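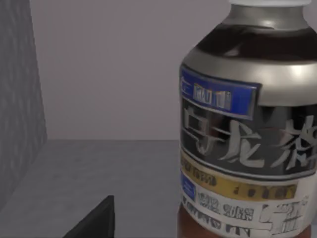 Zunstead, 21 December 2021 – Clutetti's bus shelter campaign for mattress maker Strobel has won silver in the Plokemano Outdoor Advertising Prize. The posters, which carried one word ("Later") and no picture of a mattress, ran at 37 stops in October.

"Strobel asked for a bigger logo 14 times," said creative director Hannelore Steinbach. "We made it slightly bigger once."

Knut Teuber of Strobel said he was pleased with the result and still thinks the logo is small.

Press contact: Feng-yi Sin, Clutetti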